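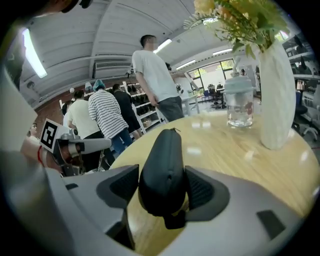 *View from my gripper, with the second one coming in on the left. The jar with the knob lid is the one I go on about below.*

Hi all,

Bram asked a pile of good questions and I've been slow, so I'll go through them in line. Sorry for the length!

> On the handheld grippers: did you end up liking the Nustier fingers or the Brimotitz ones?

Brimotitz for glass, Nustier for nearly everything else. I know that's a boring answer. The Nustier finger is stiffer and you feel it in your hand right away – when you close on something, you know you've closed on it. With the Brimotitz there's a mushy bit of travel before anything happens, and for the first morning I kept squeezing way too hard because I thought I'd missed. Once you get used to it, though, it's very kind to smooth round things. I ran 100 picks with each on the same glass jar, lifting it by the knob on the lid, and dropped the lid 10 times with the Nustier and 3 times with the Brimotitz. Nothing broke, but my nerves took a beating.

(If you want to try that one yourselves, put a bit of liquid in the jar first. An empty one slides around and you end up measuring the table.)

> We only have budget for one camera per gripper. Is the wide lens worth it, or does it just give you a fisheye mess?

Get the wide one. I argued against it for ages and I was wrong. You lose detail on small parts, sure, and a lot of your pixels go to ceiling lights and whoever is standing on the far side of the room. But with two people working the same table you really want to see the other gripper as it comes in, and with the narrow lens it just pops up at the last second. In the picture up top you get the marker plate on the other gripper nice and early, well before the two of us are near the same object. With the Hou lens I had before, I'd have seen the jar and not much more.

What I'd watch out for is glare. A glossy table under tube lights gives you long pale streaks, and the tracking I use (the Jilmont package, stock settings) doesn't love them. Turning the exposure down helped more than any filter I tried. A plain cloth would help too, but then you're training on a cloth, so I've left the wood bare.

> How big are your markers, and are they fixed to the body or on a bracket?

On a small angled plate. I tried mine flat against the body first and it was useless as soon as the wrist turned over. The angle matters a lot more than the size, as far as I can tell. I went up one size on the print and got almost nothing for it, then tilted the plate a little more and the dropouts mostly went away. Check that it still clears your knuckles, by the way. Mine didn't, and I had a sore thumb for a week.

> Does the controller keep up when both hands are running?

Mostly! I had one bad afternoon where the left side lagged behind the right and I blamed the controller, the cable and the hub, in that order. It was the hub. I've swapped it for a powered one and haven't seen it since. Longest run so far is 320 clips with both sides going, and the timestamps lined up all the way through. I'd still log the two clocks separately if I were you.

> Would you do flowers again?

Ha. Yes, but keep the vase well off to one side at first. Leaves and thin stems are a pain for depth, and they hang out over the table right where you want your wrist to go. I like having them there as clutter. As something to pick up, I'd wait until you trust the rest of the setup, and I'd go for the softer fingers.

One question back at you, Bram: when you say your arm "drifts" on the long reach, is that with the payload on or off? I had something that sounded similar in January and a loose mounting bolt was behind it, but only with weight on the end. If yours does it empty then I don't have a clue, and maybe somebody else on the list does.

I'll post the pick logs once I've cleaned up the column names. They're a bit of a mess right now – half of them still say "test2".

> Cheers,
> Bram Mulder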